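Driving Lessons: Our Remote Control Sessions in the Simulator

Hello again, and thank you to everyone who wrote in after the last gallery asking what we get up to once the weather turns and the workshop is too cold for soldering. For most of October the answer has been this: we sit in the warm back office at Moltis with a hand controller and a big mug of something, and we teach a simulated gripper to go and get things off a table.

The idea is simple enough to explain to a visiting aunt (I have tried, and she took a turn herself). You hold the controller, you move your hand, and the gripper on the screen moves the way you moved. Every run is saved, good or clumsy, and later on Anathi Motaung sorts through them and picks the ones worth learning from. She is a kinder judge than I would be – she likes a run with a small wobble and a nice recovery, and says the smooth ones don't teach nearly as much.

The views from down by the gripper take some getting used to, and I would tell any newcomer to spend a good long while just looking before they touch anything.

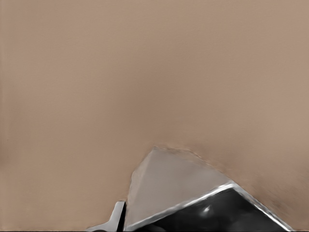 I remember Shona Hepburn's first evening with us, when she gripped the controller as though it might get away from her and steered in great big swoops. By her 11th run she had settled right down, elbows on the desk, moving a little and then waiting, moving a little and then waiting. That is really the whole trick, and it took me far longer to learn it than it took her! We keep each turn to 60 seconds now, and then you pass the controller along whether you are pleased with yourself or not.

Rigoberto Meléndez put together the table setup we use, and he has kept it wonderfully plain. A brown top, soft light, and a small carton to aim for. The carton lies at a slant, so you have to think about turning your wrist as well as reaching, and people who are very good at driving straight ahead find that part quite humbling. My own advice is to sort out the angle early, while you still have plenty of table between you and the box. 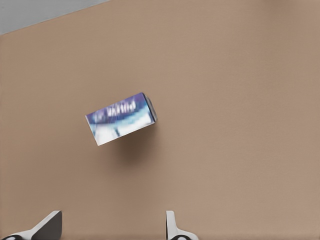

The small blue, purple and white box, with both gripper fingers pointing up the table toward it.

We have more than 7 hours of saved runs so far, counting the terrible ones, and Emiliano Cuevas is hoping to double that before the holidays. If you would like a turn, come by the back office after 2 in the afternoon and ask for either of us. No experience needed, and the kettle is usually on.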